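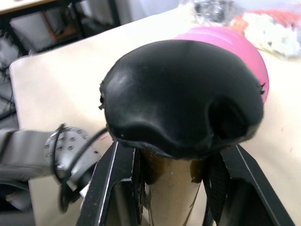 3.2 Soft goods and small parts

The second group in the survey covers items that change shape when they are picked up. It includes rubber balls, padded bags, cushions, and handled objects with a soft cap or cover. Lending centers tend to record these items in the same way as hard toys, with a single line for size, color, and condition. The records examined at Brenow, Dalen, and Fallis show that this practice causes difficulty. A ball that has lost air may be entered as damaged by one member of staff and as complete by the next. A padded bag is often measured twice, once full and once flat, and both results may remain on its card.

Of the 560 cards reviewed, 500 gave enough detail for the item to be matched to an object on the shelf. The remaining cards used general terms such as "pink, soft" or "round, child's" and could refer to more than one item. Color alone proved a weak guide. At Dalen, where pink was the most common color among the soft goods, a rubber ball and a fabric bag could share the same wording on their cards. The difference was clear only to a person who had both items at hand.

The revised card therefore asks for the material first, then the form, and then any printed or sewn decoration. Seams, bands, and zipper pulls are recorded separately. They stay in the same place on the item when it is folded or pressed, and they can be checked without filling or emptying it.
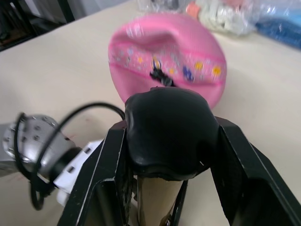
Märta Holmgren objected, in her comments on the draft card, that decoration should come before form, and that staff at the return desk "look for the picture first and the shape second." Her point was considered during the March review. The order was kept for items with no printing, and staff may reverse it where a printed pattern is the quickest way to tell two items apart. The card form supplied by Zultent allows either order, provided that all four fields are filled in.

3.3 Description of printed surfaces

Printed rubber presents a further problem. A pattern spread over a curved surface can rarely be taken in from one side, and when the rubber is folded, parts of the pattern move out of view. Staff were asked to turn each ball fully before writing the entry and to name the figures in plain words. Short entries were preferred. "Rocket and flying saucer, black outline" was judged more useful than "space theme," as the longer phrase could be checked against the ball itself.
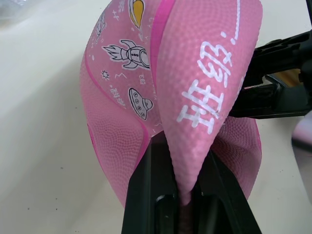 Vol. 4, No. 3, p. 560

Figure 3. Pink rubber basketball with a pebbled surface, magenta seams, and printed cartoon figures.

Texture was added to the card at a late stage. A pebbled surface and a smooth one differ in feel even when their colors match, and the texture can be judged by hand on a ball that is folded or low on air. Seam color is entered in the same field. Where the seam is darker than the panels, both colors are given.

3.4 Keeping small parts together

Small parts were the most common cause of incomplete entries. At Fallis they had been kept in a shared drawer, and the card stated only that parts were present. Under the revised method, each kind of part is placed in its own clear plastic bag, and the bags are set out in a row at the back of the table before the main item is examined. Metal, fabric, and rubber parts are kept apart.

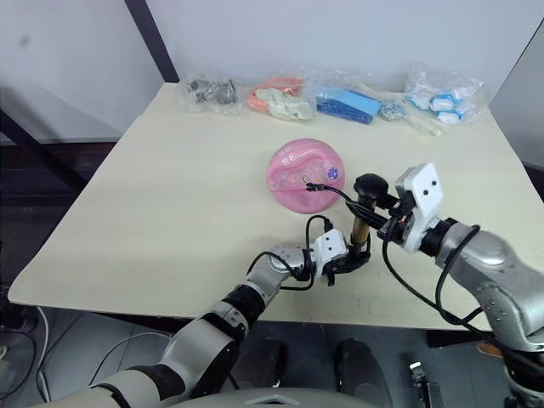
The row is read from left to right and entered in the same order. Ngọc Vũ carried out the first trial of this method at Brenow, using tables with a plain, light surface so that dark or shiny parts would stand out. Long items, such as rods and tubes, are left outside the bags and listed last - a rule that was adopted at Brenow and later taken up at Dalen.

The method does not settle how to record a part that may belong to more than one item. For the present, such parts are given a card of their own, with a note of each item they might fit. The effect of these extra cards on the time needed for a full shelf check is taken up in Section 4.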